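News | Automation | Service & Maintenance

Vosstead opens its arm care bench to small workshops

Vosstead, 6 November 2018 — Robot arms that spend their days pouring, tipping and scooping loose material are going to get a bit more looking after, thanks to a new service put together by Soder and its long-standing partner Lungu. The arm care bench at Vosstead is now taking bookings from small firms that run one or two arms and have never had a maintenance fitter of their own.

The idea grew out of the Prerum cell, a two-armed bench set-up which Soder has kept running through 700 hours of handling work with dry, crumbly materials. Anyone who has swept up after such a job will know how far the finer bits can travel, and the team has become rather fond of its soft brushes over that time.

"We started by writing down what we did at the end of each shift, mostly so that the next person in wouldn't have to ask," said Hollis Nakamura, who looks after the cell for Soder. "You wipe down the gripper, you open and close the fingers slowly and watch them, and you run your hand along the cable to see that it still hangs with a bit of slack in it. It's a very ordinary list, really, and I'm delighted that other people want it."

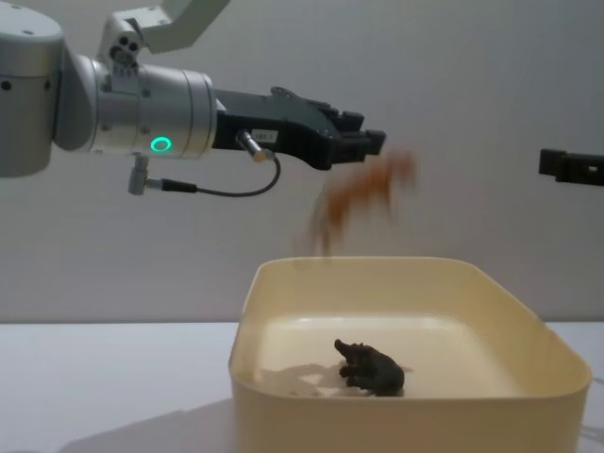
The list has grown to fill a small handbook, and every customer who books a visit will be given a copy to keep by the machine. It covers the daily wipe-down, the weekly check of screws and plugs, and a longer session every 3000 cycles in which the fingers come off, the seats behind them are brushed clean and the grip position is set again from scratch. There is a page on cables too — a rather long page, as Lahcen Saber of Lungu cheerfully admits.

"I have replaced more cables than I care to remember, and so many of them had simply been tied too tightly," he said. "Give the wrist room to turn, turn it all the way both ways by hand before you switch anything on, and you'll save yourself a good deal of bother."

The bench took in 171 grippers during its trial period, most of them for cleaning and resetting. Visits last half a day, and owners are warmly encouraged to stay and do the work alongside the fitter. Places for December are open now and can be booked through the Soder service desk at Vosstead.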